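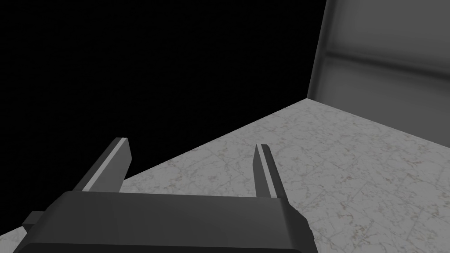
Gripper opens on its own mid-carry in sim, then faults. What am I missing?

Posted by mtl_wrenchhead, May, 11:40 pm

Ok so. Fourth night on this, going in circles. Hoping somebody here has seen it.

Setup: two finger parallel gripper on a simulated arm, wrist view, plain kitchen-ish room from the Hunuline scene pack. Job is pick up a block off the counter, carry it across, put it down. Control side is the Woltel bridge, sim talks to the same controller code we run on the real cell at work (Clerkarbridge, packaging line). The point is to get the code clean here before it goes anywhere near the line.

What happens: close command goes out, fingers close, lift is fine. Then somewhere in the carry the fingers go to full open. No open command in my log. Block drops, arm keeps going like nothing is wrong, gets to the place pose and THEN throws a fault:

GRIP_STATE_MISMATCH (885) expected CLOSED got OPEN

Run it again, same thing but a different spot in the path. Sometimes it makes it all the way. Out of 40 runs last night most of them dropped it.

Stuff I tried:
- more grip force. no change
- higher friction on the block. no change
- slower carry. seems worse?? might be imagining it
- reinstalled the bridge
- new block

Grabbed one from the wrist view with the fingers open, arm has tipped over so you're looking up past them.

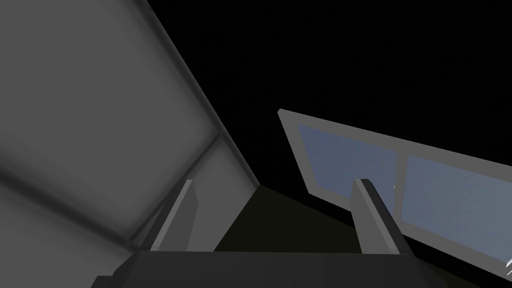
Wrist view, fingers open, nothing in the grip. Gray wall on the left, window panel on the right.

Really dont want to put this on the real arm until I know why. A sim block on the floor is nothing, a full carton coming off over somebody's feet is something else. Anybody?

Annick Tessier
reply, 7:15 am

Slower being worse is your clue, you are not imagining it. That smells like a timeout.

We had nearly the same thing with a Royer gripper on the bridge. The close command is not latched. It's a hold request and it has a lifetime. If the controller doesn't refresh it in time the bridge decides the client is dead and drops to its default state, and in our config the default was open. Nothing shows in your log, your code never sent it. Look in the bridge log instead, with the log level turned up. If I'm right there will be a line for the watchdog right before the fingers move.

Our lifetime was 2 seconds. A fast carry squeaked in under that most of the time, a slow one never did. Anything that stalled the sim step (we had a logger writing to a network drive, ugh) pushed it over, so the drop point moved around from run to run.

Three things I would do:

Refresh the hold from its own loop. Don't tie it to the motion thread, the motion thread blocks while it waits on the path.

Change the default on lost comms from open to hold last. Do this one even if the timeout isn't your problem. Talk to whoever does the risk assessment on your line before you copy it to the real cell though. Hold is right for us with cartons, but if a hand can get in the fingers you need a way to release it and they'll want that written down.

Check grip state during the carry, not only at place. Your 885 is honest, it's just late. The arm travelled the whole path empty and found out at the end. Should stop the moment the state doesn't match.

And please keep it off the real arm till a long batch comes back clean. You already said so, good.

tinfoil_servo
reply, 8:02 am

friction. its always friction. set it to 2 and move on

mtl_wrenchhead
reply, 6:30 pm

@tinfoil already had it higher than that, and the fingers go to full OPEN, its not slipping out. thanks tho

@Annick you called it. Turned the bridge log up and there it is, "hold expired, reverting to default" one line before the fingers move, every drop. Default is open in my config too, it came that way with the example file and I never looked.

Moved the refresh to its own loop, default is hold last now, state check runs the whole carry. Pulled the refresh on purpose to test it and the fingers stayed shut and the arm stopped where it was. Big batch running over night, will post numbers. Havent touched the real cell. Sent the config question to our safety person and asked what the line is set to right now, a bit nervous about that answer.

Annick Tessier
reply, 6:48 pm

Good. Ask for the config off the controller itself, not the one in the repo. Ours didn't match.

Contact the moderators | Posting rules | © Community Help Boards, posts belong to their authors | Back to top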